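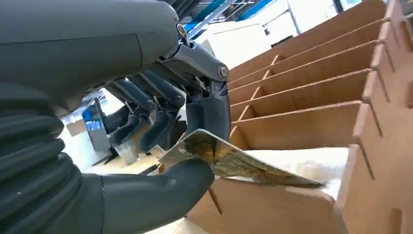

According to Delali Owusu, we should have stopped reading the brochure in June and just run the dishwasher with the door taped shut and a meter on the plug. We did end up doing that, minus the tape, and this report covers what came out of it.

Household Appliances Project, final report
Group 4, Oct 31, 2018

1. What we set out to check

The Nundberg 200 is a countertop dishwasher sold in Fidville by a shop called Mudutar. The sales sheet makes three claims we thought a student group could test: that the Eco program uses less electricity than the Normal program, that it cleans just as well, and that the machine is "whisper quiet." We had doubts about all three. The last one we dropped early, as we had no sound meter and the phone apps disagreed with each other badly.

2. Method

We ran 9 loads on each program over the term. Plates were smeared with the same oatmeal and tomato paste mix and left overnight. A plug-in meter recorded energy per load. Cleaning was scored from 0 to 5 by two of us separately, and the scores were averaged. Ekua Atinga did most of the loading so that the plates went in the same way each time. Detergent was the store brand, one level spoonful.

The kitchen tap water in our building varies in temperature and we did not control for that. The machine only takes cold water, but cold in September and cold in October are different things.

3. Results

Eco did use less electricity than Normal on every pair of loads. We accept that claim. It also took much longer, a fact the sales sheet puts in a footnote.

Cleaning is where we disagree with the seller. Eco scored lower on oatmeal in most loads, and the plates in the back row were the worst. Tomato came off fine on both programs. "Just as well" is a stretch — it depends on what you had for breakfast.

The sheet also says an owner will save 3,186 gallons of water a year compared with washing by hand. No source is given. We asked Mudutar by email what kind of hand washing was meant and got back a copy of the same sheet. A person who fills a basin would not come near that number. A person who leaves the tap running might.

4. Problems with our own work

The scoring was not blind. We knew which program had run, and we already distrusted Eco, so our scores may be harsher than they should be. Eighteen loads is also a small test for a machine rated for 2,000 cycles, and we can say nothing on how it ages.

5. Recommendation

For someone choosing between programs, use Normal for anything starchy and Eco for glasses and lightly used plates. We would not buy the machine on the strength of the water figure until the seller explains it.

Raw meter readings are in Appendix A. Score sheets are in Appendix B, except load 7, which was thrown out when the filter was left off.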